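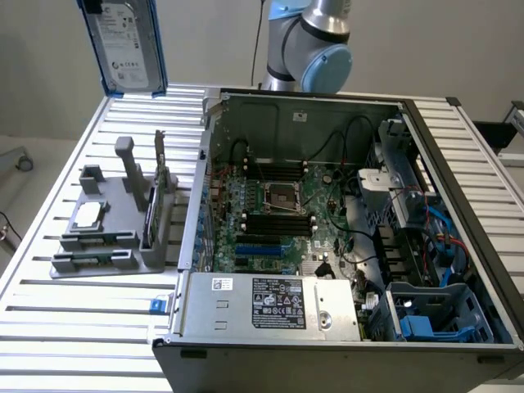 **Second-hand tower rebuild: parts and bench**

I was told this one would be easy. Whoever tells you that has usually never had to seat a processor in a socket full of pins, or pay for the board afterwards. We'll see.

The tower came from Bromlow, the surplus place, in a lot Efren Gatchalian talked me into. Their listing said "tested, complete." I have bought from listings like that before and I have a shelf to show for it. One picture so far. More go up when there is something worth looking at, and I don't promise when.

**Notes to go with the picture**

**The case.** On its side, panel off. Dark outside, light gray steel inside, and a board with parts packed all over it. A side panel that comes off proves very little about a computer, whatever Efren says.

**The socket.** Empty, with the silver retention frame and its lever, and the contacts showing gold in the middle. Gold always looks healthy in a photo. I want a magnifier on it before I believe anything.

**Memory slots.** Four above the socket and four below, so 8 in all, and nothing in any of them. There are two modules laid out. Birsen Polat says two is plenty for a file server. Maybe so, but I'd like to know which slots the board wants filled first, and the manual Bromlow sent is for a different model.

**The processor.** Square chip, silver heat spreader, sitting in its own pocket in the gray printed fixture. I was rude about printed fixtures for years and I'm still not a convert. I will admit a pocket beats the lid of a takeout box – my old method.

**The card.** Green, standing upright in a holder at the right side of the fixture, bracket at the top. Below the memory slots there's a blue PCIe slot with black ones on either side of it. People will tell you the color of a slot means something. Sometimes it does. Check the manual (the right one).

**The drive.** A Seagate, 3.5-inch, in a blue caddy. Caddies are sold as the great time saver of our age. I've timed four screws and it isn't that long. The label has its usual row of certification marks, and none of them tells you how many hours a used drive has run.

**The bench.** Aluminum, slotted rails all the way across. Good and stiff. Also the best device yet made for swallowing small screws, in my opinion, and Titilayo Nwosu can stop writing to me about rubber mats.

**Still to settle**

- Cooler: Vonham or Cordeiro. Both claim to be the quiet one.
- Power supply: untested, and I don't take the sticker's word for it.
- Whether 2000 GB is enough storage. Birsen says yes. Birsen doesn't keep her photos.

Corrections are welcome if you've owned this board. If you've only read about it, so have I.

*Page last changed 5 May 2020*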